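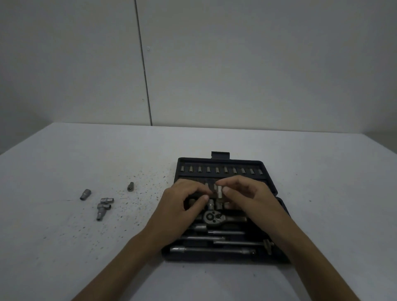

The small socket set, black case, mid-sort.

From: Stavros Trajkovski
To: Levanport tool library list
Date: 2024-12-17
Subject: Re: Socket set, again

Ridwan Pasaribu wrote:
> Borrowed the small socket set for the bike rack and brought it back
> last night. Everything is in the case. I can't swear that everything
> is in the right hole, as the numbers are too small for anyone over 40.
> Also, is the 15 supposed to be in there? I needed it and ended up
> using pliers.

Ridwan,

Thanks for bringing it back, and for the confession about the pliers, which I will try to forget.

The row of little ones along the back is the easy part. They stand up in their slots, evenly spaced from left to right, and if one is missing the row looks like bad teeth. It's the darker part in front of them where people lose heart. Things get pressed into whatever slot will take them, the lid gets leaned on until it latches, and the next borrower finds out on a ladder.

The 15 is supposed to be in there. It was last seen in June, when the set went out for the Toltomari shelving. If you were on that job, please check your coat pockets, the car, and the jar where you keep screws you don't recognize.

I asked at Hodžić about a single replacement. They have one, but it has a deeper wall and won't sit in the molded slot, so it would live loose in the case and rattle. I'd sooner wait a couple of weeks and see if ours comes home.

Until then the set can still go out for 5 days at a time. Please open it on a table when you return it, and put the sockets back before you close the lid - not after.

Stavros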